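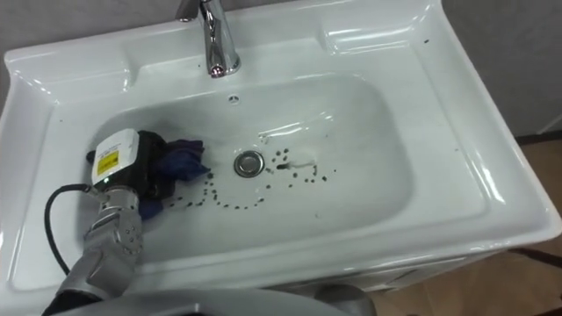
Slow hot water at the upstairs bathroom
Posted by Reda Mansour, September

We moved into a two-story house on Bredgate and the upstairs bathroom takes forever to get hot water. Kitchen is fine. The heater is in the garage at the far end, some 100 feet of pipe away. Is a recirculating pump worth it?

clornden_tom
Depends on your pipes. We put one in with a timer, 5:30 to 8 in the morning, and paid 625 for the pump and labor. Hot water comes fast now. Insulate the pipe in the garage first - it's cheap and you can do it yourself.

Hosseinzadeh
Got quoted 800 for the same thing and passed. I just run the tap while I find a towel.

pk93
Check the heater setting too. Mine was turned way down when we bought the place.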